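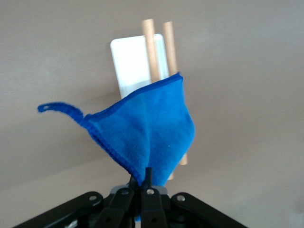 FOR IMMEDIATE RELEASE

Kusudance opens up its plans for a home-built robot that handles laundry-day cloths

LASTBY, January. Hi, I'm the person behind Kusudance, and I have news I've been sitting on for weeks! My build, the cloth-handling arm I've named Flemunow, is ready to share. Starting this month the full plans, the parts list and all my untidy notes are free to download, and anybody with a bench and some patience can make one.

I started Flemunow in my kitchen, then moved it to the shared workshop in Lastby when the kitchen table was needed for dinner again. I wanted an arm that could pick up a cleaning cloth, carry it over to a rack and let go of it there. Sounds easy, right? Cloth is awful. A block stays the same shape when you grab it, but a microfiber cloth folds, droops, bunches up and slides out sideways, and it does something a little different every time.

The part I'm proudest of is the gripper. It's made from flat black plates and narrow fingers, linked so both sides close together, and the fingertips come in small enough to pinch a gathered bit of fabric. My early fingers were far too wide (I printed them at night and hated them by breakfast). The ones in the plans are version Chiu, named after the street I lived on when I drew the first sketch, and they're the only version I'd tell you to bother with.

A small camera rides at the wrist and looks out past the fingers. That one change helped me more than anything else I tried. I'd been using a camera up on a shelf, and the arm kept getting in its way right when I needed to see the pinch. From the wrist I can tell whether I've caught the hem, the hanging loop or just a fold in the middle, and the loop really does matter, because it likes to swing off to one side and snag.

Some numbers for the folks who like them. My last long bench session was 147 pickups, all with ordinary blue cloths, and the arm dropped 27 of them. Most of those were corner grabs, so I'm working on that next. The parts came to 200 dollars, not counting the screws I already had in a jar or the motor I burned out by plugging it in backward. Please check your wiring twice!

The download has the plate drawings with the hole positions marked, a wiring sheet, the gripper code and a build diary. The diary runs to 80 pages and I complain in a lot of them, but it's where the useful stuff is, especially the bits on finger spacing and how hard to squeeze. You can use any of it, change it and pass it on, as long as you share your changes too.

I'm also starting a build evening at the Lastby workshop, from 6:30 p.m., once a month. Bring your half-finished arm, or just come pinch some fabric with mine. There's a soldering station and a drill press, and tea if you bring a mug. Beginners are very welcome, and so are kids with a grown-up.

Press folks, I'm happy to talk, run the arm for you or let you drive it yourself. Ask for Kusudance at the front desk of the Lastby workshop.

###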